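Refinishing the Floors at Plikorthorpe: Notes on the First Stage

Readers of this blog will recall that the house at Plikorthorpe was purchased with its original floors in place and very little record of their care. The present entry sets out the decisions made in October regarding the ground floor rooms. It is intended for owners of older houses who are considering similar work and who would like to know how one household went about it.

Background

The previous owner, Tumaini Mushi, left a folder of receipts covering the roof, the boiler and the garden wall. The floors were mentioned once, on a single sheet, as "waxed, front rooms." No product was named and no date was given. This matters a good deal, as many modern finishes will not bond to a surface that has been waxed, and old wax can stay in the grain for many years.

Three rooms were under review: the front parlor, the dining room and the passage between them. The upstairs rooms are carpeted and were left for a later stage.

Options Considered

Full sanding was considered first. Two contractors visited. The first, Weerakoon, quoted for all three rooms and advised that the boards had been sanded at least twice before. Nail heads were close to the surface in the passage, and a further heavy sanding would expose them. The second contractor reached the same view and declined to quote for the passage at all.

Replacement was also discussed. Nuwan Biswas, who owns the adjoining house and replaced his own floors, kindly shared his figures. His experience was that matching the old board width took longer than the laying itself. His wife, Farzana Biswas, regrets the loss of the original boards and said so in plain terms.

The remaining option was to clean the boards, strip any wax by hand and apply a penetrating oil. This was the course adopted.

Testing for Wax

A small amount of mineral spirits was placed on a white cloth and rubbed over a hidden section of floor inside the parlor closet. The cloth came away yellow-brown. The same test was carried out in the dining room, with a fainter result, and in the passage, where the cloth picked up nothing but dirt. The rooms have therefore been treated as separate jobs.

Anyone repeating this test should open the windows, wear gloves and lay used cloths flat outdoors to dry before disposal.

Color and Wear

The question of color caused more debate than any other. A lighter finish brightens a room and draws attention to every dark patch that remains. A brown finish is more forgiving of scuffs, and it was the preference of all but one member of the household.

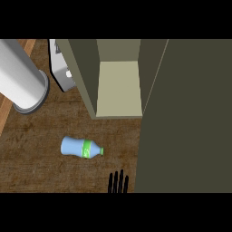
Work Completed to Date

The parlor has been stripped and has received its first coat of oil. Progress was slower than planned, at four evenings for the one room. The dining room furniture has been moved upstairs, and stripping will begin there once the parlor is back in use.

The passage will be done last and in two halves, so that the kitchen can still be reached. Azlan Tuhumury has offered the loan of his kneeling boards for this part of the work, and the offer has been gratefully accepted.

Questions from owners of waxed floors are welcome in the comments. Questions about the upstairs carpet will be addressed in a separate entry.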